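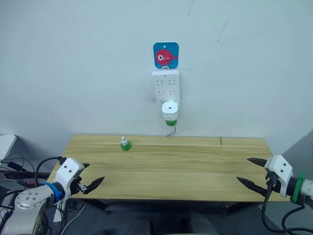
Lerato Nkosi writes that my last budget post priced the arms and forgot the station, and that a two-arm station costs whatever the arms cost plus everything you buy in the month after they arrive. She wants the second number.

Fair. I went through the receipts for the Kukeo station. Arms, grippers and the control computer were on the first purchase order and I'm leaving them out. Everything else came to $1,058 for one station. I had budgeted $400, on the theory that a table is a table.

The largest group is cable. Each arm has power and data, the wrist cameras add their own runs, and the lengths in the box assume the computer is right beside the base. Ours isn't. Extensions, spare connectors and strain relief came to more than the table did. If I were planning it again I would draw the cable paths first, with the arms at full reach, and only then order lengths. Slack that looks generous with the arm parked is short when the wrist rolls over.

Second is spares. Gripper fingers are wear parts and should be a line of their own. I order 4 pairs per station and charge them to operations, so they stop showing up as surprises under equipment. Endari quoted $164 for a set of pads and screws, and I paid it because the lead time on the cheaper set ran past June.

Third is the stuff the task touches. The current one is a mosquito repellent heater on a wall-hung power strip, with a refill bottle on the table. Nothing on that list costs much by itself. But household items get dropped and discontinued, and a replacement with a slightly different neck means redoing the grasp. Buy the consumables in one batch and write down the product code. I didn't do that for the first batch.

Search this blog Go

One more item, on cameras. I had planned for a single overhead view and treated everything else as an upgrade. That was wrong for any work where the fingers cover the object. Wrist cameras now go in the base price, along with the brackets and the cable that comes with each bracket. 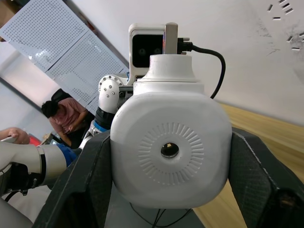 Two-lens module on the neck, silver bracket at the side. Wrist view.

Brackets are the part I would have made in-house and now wouldn't. Mastbridge sells a decent one. A homemade bracket that shifts by a millimeter costs you a recalibration, and an afternoon of that is worth more than the part.

For the next station I'm asking for the following on top of the arms:

Table and frame, same model as before
Cable, cut to measured paths, plus 20 percent
Finger sets, on the operations line
Wrist cameras with bought brackets
Task objects, one batch

Charmaine Sithole has the draft and wants the contingency shown separately — fine with me. It will be its own row when the request goes in.

Home | Archive | Build notes | Costs | Contact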